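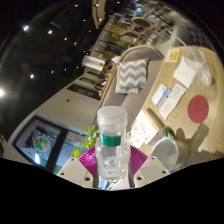
Sofa table at Kedilden, with menu, slips, coaster and water bottle. Mug and plastic cup on their sides.

March 13, 2020

Winero, tabletop set. Went over to Kedilden with Ville to look at what ends up on the sofa tables. The owner wants one holder for all the paper and a rule for the staff about what stays out between guests. We worked at the big light wood table next to the grey sofa. Ville measured, I wrote.

Paper is the main problem. The menu with the food pictures lies flat and takes more of the table than anything else on it. Then there are the printed slips, the small card with the yellow on it, and napkins. All of it is loose. The slips slide when a plate is pushed across, and the staff pick them up and put them back somewhere else each time. Zeyu Lü's first holder (the slotted block) takes the slips and the small card fine. It doesn't take the menu. To stand the menu up we would need a slot at least 18 mm deep or the sheet folds over by the afternoon. Tried it at the bench before leaving and it leaned badly at 12.

Asked about card weight. Current menus come from Yalçınkaya in runs of 2,000 and the owner has most of the last run left in the back, so heavier card is out until July at the earliest. Design for the sheet they have.

Cups. Tipped cups are a fair part of what the staff wipe up, they say mostly from bags and coats coming off the sofa side. A plastic cup with a straw goes over much more easily than the mug. The red coaster is a good color on this wood, easy to find, but it does nothing to hold a tall glass. Would like to try a coaster with a raised rim. Ville thinks the rim will collect water and get sticky. Make both, flat and rimmed, and leave them for a week.

Sofa height is a factor too. Seat is 38 cm with the cushion off, so a person sitting back has a long reach to the middle of the table. 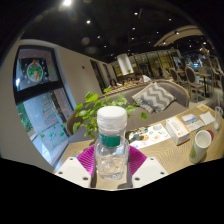 Whatever gets used most should go on the near side, then, and the holder can go toward the end. The water bottle is best in the open where it can be picked up without reaching over a glass. I would keep the plant away from the paper. The trailing stems get into the napkins, and leaves end up in the holder slots when it is watered. The owner likes the plant where it is. Asked if it could go in a narrower pot, no answer yet.

The box with the orange on it has to stay. It is the same height as the holder, near enough, and the two side by side look like a wall from the sofa. Lower the holder or turn it end on. Ville's sketch has it end on with a footprint of 31 cm, too long for the small tables but all right here.

Wood: no visible rings where we wiped down. Herance say the oil they used last year is still in stock, so the holder can be finished to match.

To do
Cut second holder, deeper slot, one end left open for wiping out crumbs (me)
Coasters, flat and rimmed, red if we have enough dye (Ville)
Ask Zeyu for the drawing of the first block, the one in the folder is missing the back view
Get a spare menu from the owner, ours has been folded
Check small tables by the door, not done today, all taken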